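Why I love a small landlord's stock listing

Westine wants to sell shares to the public, and I could not be happier about it. The company owns almost 4,000 rental apartments, most of them in plain brick buildings that big funds drove past for years. Now anyone with a little savings can own a slice of them.

I've read the whole prospectus (yes, all of it, on a train) and what got me was how ordinary the plan is. Fix the roofs, replace the boilers, build 24 new units on the lot behind the old Hernel warehouse. There are no towers and no golf course – just homes for people who need to live near their jobs! 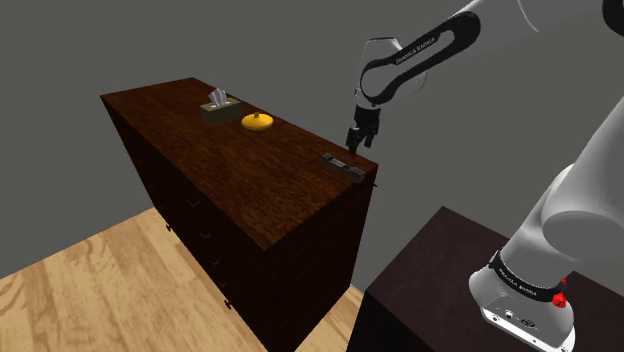
A dark wood dresser with a tissue box on top.

Being listed also means being watched. A private owner can let repairs slide for a decade and keep quiet. A public one has to print its numbers, and tenants can read them just as easily as shareholders can. I think that's wonderful, and I'd like to see Kandasamy and Pindetti go the same way by January.

Will the price wobble in the first weeks? Sure it will. Buy it for the rent checks and let it wobble.

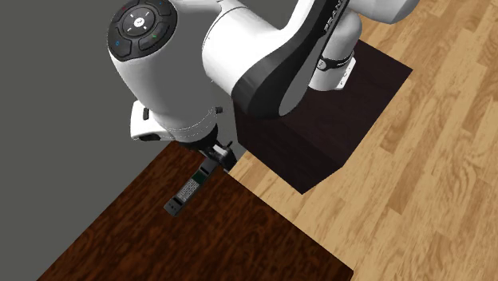
Canan Akbulut wrote in to disagree: "Shareholders want rents to go up. Tenants don't. Printing the numbers won't settle that." She has a point, and I'd still take a landlord whose books I can open. Rents went up plenty under the old owners, when all we got was a note under the door.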